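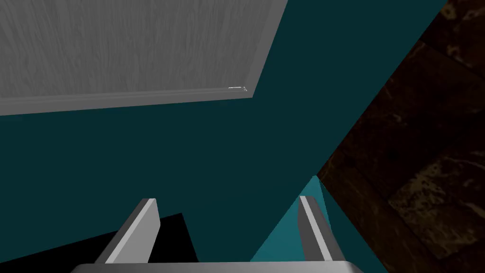

Trenik Card Table Top, Folding, 8 Player

Item no. 323
Ships flat in one carton
In stock

The Trenik is a folding top that turns a dining table into a card table. It sets down over the table you already have, opens along a center hinge, and seats eight players with a dealer position on one long side. There are no legs to attach and no tools needed. When the game is over it folds in half and goes behind a door or under a bed.

We have sold this top since our first shop opened in Disevdale, and it remains the one we suggest for a home game that meets a couple of times a month. If you play several nights a week, look at the Bandby full table, which has its own base and a heavier rail.

Playing surface

The surface is a woven polyester cloth over a thin foam layer. Cards slide easily across it and can be picked up without bending the corners. The cloth is treated so that a spilled drink beads up for a short time. Blot it with a dry towel. Don't scrub, and don't use upholstery cleaner, which leaves a sticky patch that catches the cards.

There is no printed betting line. Some groups like one and some don't, and a line printed for hold'em gets in the way if you deal stud or draw. A cloth with a line can be ordered separately (see Replacement parts).

Rail

A padded rail runs the whole way around, covered in vinyl. It is stapled from underneath and can be removed with a screwdriver and pliers when the vinyl wears out. The rail breaks at the hinge, and there is a small gap at each end of the break when the top is open. Chips don't fall through it, but you can feel it under your forearm if you sit in one of the two middle seats.

Cup holders

Eight cup holders are included, one per seat. They drop into holes in the rail and lift out for washing. Standard cans and most pint glasses fit. Stemmed glasses and mugs with handles don't.

What's in the carton

Folding top with rail
Eight cup holders
Four non-slip pads
Carry bag with shoulder strap
Instruction sheet

Cards and chips are not included. The Lý chip set, 600 pieces with case, is sold separately and is enough for eight players with rebuys.

Setting up

1. Clear the table and wipe it down. Grit under the pads will scratch a finished surface.
2. Place the four pads where the corners of the top will rest.
3. Lay the folded top on one half of the table and open it away from you. Keep your fingers clear of the hinge.
4. Press down on both halves until the catch underneath clicks.
5. Drop in the cup holders.

The top can overhang the table a little at each end. Don't lean or sit on the overhang. On a round table, check that all four pads rest fully on the wood before anyone sits down. Glass tables are not suitable.

To fold the top, take out the cup holders first, release the catch, and lift from the ends. One adult can do it, though it's easier with two.

Storage

Store the top folded and upright, in its bag, in a dry room. A garage is fine in mild weather. Damp will loosen the glue under the cloth over time, and the cloth will ripple near the hinge. Let the surface dry completely before you fold it.

Replacement parts

Cup holder, single
Cup holders, set of eight
Rail vinyl, black or brown, with staples
Cloth, plain
Cloth, with betting line
Catch and screws
Carry bag

Cloth and vinyl are cut to order and can't be returned. Allow 19 days for cut items.

Warranty

The frame, hinge and catch are covered for 2 years from delivery. Cloth, vinyl and the carry bag are not covered against normal wear, spills or burns. Keep your order number. To make a claim, write to Mercy Mbwambo in the parts department with a short note on the problem and where on the top it is.

Customer questions

Will it fit on two folding tables pushed together?
Yes, if they are the same height and the legs lock. Put the hinge over the middle of one table, and keep it off the joint.

Can I play other games on it?
Yes. Customers use it for rummy, bridge and dominoes. Dominoes are hard on the cloth, so put down a cover for those.

Does the hinge show through the cloth?
There is a visible seam down the center. Cards slide over it without catching. When you deal from one end, pitch them a little flatter.

Customer review

"We play dealer's choice and there's room for seven-card stud with a full table, which our old octagon didn't have. The bag strap could be wider. I have carried it up three flights and would not want to do it every week." Omar Sabbagh

Page checked 2018-10-20 by Caroline Kombo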